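Skostgate Community Help > Motion and Control > Bimanual

Left hand stops short of soft object, planner reports success

Posted by naima_samir, Thu 26 May

I've been going in circles on this and would like somebody to tell me which of my assumptions is the stupid one.

Setup: two arms, two multi-finger hands, head camera, Skostgate planner on top, Masson for the perception node. The task is to pick a plush toy up off a plate with the left hand while the right hand comes in from the other side and steadies the plate. On hard objects the same task file works fine. I have picked up a mug so many times that I have opinions about it.

With the plush, the left arm goes to pregrasp, the fingers open, the lower finger comes down to somewhere near the toy's back, and then the planner announces GRASP_REACHED and sits there, very pleased with itself. The close command never goes out. The right hand waits on the left hand's contact flag, so it parks beside the plate and waits too. After a while the watchdog wakes up and cancels everybody. 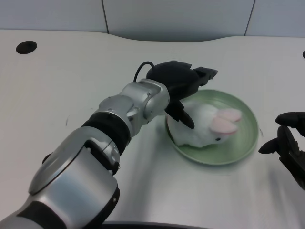

Head camera view, left hand over the bunny, right hand waiting at the rim.

Things I have already tried:

Raising the approach speed. It arrives at the wrong place sooner.

Re-running hand-eye calibration. The residual was fine before and it is fine now.

Lowering contact_threshold from 415 to 169 (raw counts, left hand). No change that I can see in the log.

Turning off the plate as a collision object. This made the planner much braver, and I turned it back on.

The log is the same every time, apart from the timestamps:

[grasp_exec] phase=APPROACH target=obj_0
[grasp_exec] goal tolerance satisfied, GRASP_REACHED
[grasp_exec] waiting: contact_left
[coord] right arm holding at PRE_SUPPORT
[coord] timeout, code 903

Is this a perception problem (white toy, white table, pale plate, I know, I know) or is the executor lying to me?

Posted by burkov_refugee

Did you try turning the contact threshold down? We had something like this on the old Burkov stack and it was the threshold. Also check that your cables aren't pulling on the hand, and update the firmware.

Posted by naima_samir

It's the third item in my list. Firmware is current. Thank you though.

Posted by tolerances_and_tea

Bit of both, but mostly the executor, and it isn't lying so much as answering a different question.

GRASP_REACHED means the palm frame is within goal tolerance of the grasp pose. It says nothing about fingers touching anything. In the default pipeline the close command is gated on contact_left, and contact_left is computed from finger load. Your mug gives you that load because the fingertip runs into it on the last bit of the approach and the mug doesn't give way. Plush does. You can sink a finger a fair distance into a stuffed rabbit before the load reading moves by anything you'd notice over friction, so dropping the threshold gets you nowhere until it's so low that it fires in midair. (It will. Please don't ask what ours was holding at the time.)

So take the gate off. In the task file, under the grasp phase:

close_trigger: pose
close_mode: effort_limited
contact_check: after_close

Now it closes once the pose is reached, stops on effort, and checks for contact afterward, when there should be something between the fingers to feel. Keep the effort limit low to start with and work up.

Then change what the right arm waits for. By default PRE_SUPPORT is released by contact_left. For your task that's backward anyway: you want the plate steadied before the left hand starts squeezing. Set

support_release: left.phase == GRASP_REACHED

and have the left close wait on right.phase == SUPPORTED. Make sure you delete the old dependency when you add the new one. If both are in there, the arms will each hold the door for the other until the watchdog goes off, and you'll get your 903 back looking exactly as it did before.

On perception: look at the segmented cloud before you trust the grasp height. Fuzzy surfaces come back noisy, and the Masson node trims outliers by default, so the top layer of fuzz can go along with them. If the cloud looks shaved, set outlier_trim to 6 and compare. I'd also check whether obj_0 is the bunny or the bunny plus plate. A pale plate under a white toy is a reasonable thing to merge if you're a clustering algorithm. If it's merged, the grasp center drifts toward the middle of the plate and no amount of gating will help.

Posted by skaruden_dan

Seconding the above. One addition: if you're on the Skaruden build, close_trigger is read only when the task is loaded. Hot reload ignores it — without a warning, naturally. I lost an afternoon in April to editing a file that had no effect on anything. Restart the executor.

Posted by naima_samir

It was the gate, and obj_0 was also the bunny plus plate. So two stupid assumptions, one of them hiding behind the other.

For whoever searches for code 903 next: close on pose, check contact after, split the plate from the toy in the cloud, and restart the executor, which I did on my second attempt after ignoring the last reply. The left hand closes and the right hand supports in the order I asked for. The lift is still a little wobbly and I'll open a separate thread for that once I've run out of things to blame.

Marked as solved by naima_samir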